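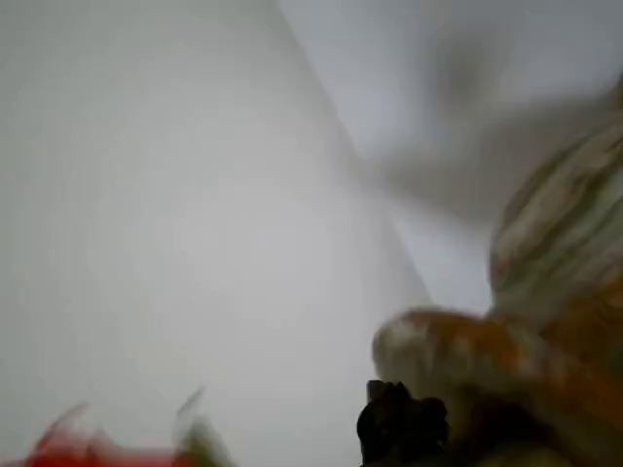

Bemstead workshop opens its home-built robot arm plans to everyone

Last updated: Nov 8, 2020

The Kerotness shared workshop in Bemstead is very pleased to announce that the full plans for its home-built robot arm, known to all of us as Flurkard, are now free for anyone to download, print, cut, solder and (we hope) improve. The release covers the drawings for every printed part, the wiring diagrams, the control software and a build guide that runs to 80 pages, a good many of which are taken up with advice on cables.

Flurkard began as a bench project among a handful of members who wanted an arm that could pick up ordinary household things and put them somewhere else. That sounds a modest wish, and we thought so too when we started. Hard, square blocks gave us very little trouble. Soft things, round things and anything with a bit of give in it were another matter, and most of the work since has gone into the gripper and into the small camera that rides along with it.

The camera sits close to the fingers, so the arm gets a near view of whatever it is reaching for. This has its drawbacks. When the arm swings quickly, the picture smears, colours run into one another and the software has very little to go on. Members spent much of August on this one problem, trying slower approaches, different lamps over the bench and a stiffer bracket. The answer we settled on is a plain one: the arm makes its long moves at full speed, then pauses for a moment and takes a fresh picture before the fingers close. It adds a little time to each pick, and we have all grown rather fond of the pause.

We also recommend a pale, plain work surface, without a pattern. The guide has a page on lighting, which we would ask builders to read before they start rather than after, as shadows on a light surface caused us more head-scratching than the motors ever did.

The arm is meant to be built at home or in a workshop like ours, with a basic 3D printer, a soldering iron and the usual hand tools. There are 160 parts in the full list, counting screws by the bag and not one by one. The longest reach is 326 mm from the centre of the base to the fingertips, enough for a kitchen table or the end of a bench. The joints are driven by small hobby motors of a kind that can be bought from most model shops, and the control board can be swapped for another if you already have one in a drawer.

Those who followed the earlier Iglesias version of the arm, which was shown at our open evening, will notice several changes. The base is wider and no longer needs to be clamped. The wrist has been drawn again from scratch, and the cables now run inside the forearm - a job that took far longer than anybody had planned for, but which has put an end to the snagging. Parts from the Iglesias arm will not fit the new wrist, although the shoulder and the base motor can be carried over without any change.

To go with the release, Kerotness will run a build course at the workshop. There are 10 places, and each person or household will take home a finished arm. No experience of robots is needed, though it does help if you have held a soldering iron before and do not mind doing a thing twice. Young people are welcome with an adult. The fee covers the parts, and tea is included as always. Places will be kept small and well spaced in line with the rules at the time, and if the workshop has to close its doors the kits will be posted out and the course held online instead.

We would dearly like to hear from people who build a Flurkard on their own. Photographs, complaints and corrections to the guide are all useful, and so are reports of objects that it will not pick up. Members keep a running list of these, and soft toys and ripe fruit are both on it at present.

The plans may be copied, changed and passed on freely, so long as any changed version is shared on the same terms. Printed copies of the guide can be collected from the workshop during opening hours, and the files can be had from the Flurkard page on the Kerotness website. Course bookings, press enquiries and requests to see the arm working should be sent through the contact form on the same site.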